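Status: picks up laundry. Sometimes the laundry it was asked to pick up.

# urnetti-wrist

Code, configs and recordings for a home-built arm with a two-finger gripper and a small camera at the wrist. Built in a spare corner of the Heltard shared workshop, then moved to my living room after the workshop's bandsaw and I disagreed about who got the outlet.

Maintainer: Jawad Rizvi. Last real edit to this file: 2018-04-25.

## What's in the repo

- `arm/` – joint control. Don't raise the speed limit. I raised the speed limit.
- `grip/` – open, close, and a third state called `hmm` for when the motor current makes no sense
- `wrist/` – camera capture and the script that lines up frames with gripper position
- `runs/` – 287 recorded attempts, good and bad, one folder each
- `parts/` – print files for the fingers, version 4. Versions 1 through 3 are in the trash, where they did their best work.

## Hardware notes

The base is a Bollis turntable kit with the bearing swapped out. The controller board is a Pinheiro, bought used, with one dead channel that I've labeled in red on the wiring diagram. If you have a healthy board, change `DEAD_CH` to `None` in `arm/board.py` and enjoy your wealth.

Print the fingers slot side up. The other way works until you try to clean out the supports, and then you own a very small saw.

## Running it

1. Home the arm with `python arm/home.py`. Stand back a bit.
2. Start the camera with `python wrist/capture.py`.
3. Put something soft within reach.
4. Run `python pick.py --dry` first. It moves over the target without closing.
5. Drop `--dry` when you feel brave.

## The data

Each folder in `runs/` has the wrist camera frames, a joint log and a `notes.txt`. The notes are typed by me right after the run, so the spelling tracks the mood.

The tasks are all household cloth: shirts, towels, socks, one pillowcase that has been through a lot. The workshop runs used a bench with a plain gray top. The living room runs use the sofa, and they are harder.

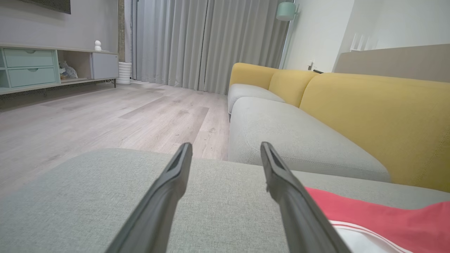 Folded clothes give the planner two problems. It likes to grab the top layer only, which unfolds the shirt and leaves you with a longer shirt in the same place. It also reads a stripe or a color change as an edge, so a two-color garment can get treated as two garments. Setting `edge_min` to 886 helped with the second. I found that number by typing it in wrong.

Success in `notes.txt` means the cloth went into the basket and stayed there. Over the basket, near the basket and on the lamp are all logged as failures.

## Known issues

- Capture stops after almost 2000 frames and doesn't say so. Restart it between long runs.
- The camera clock drifts against the joint log. `wrist/align.py` fixes most of it. Runs from November need `--offset auto`.
- Black socks. No plan for black socks.

## License

MIT for the code. The recordings are free to use, but please don't write to me about the housekeeping.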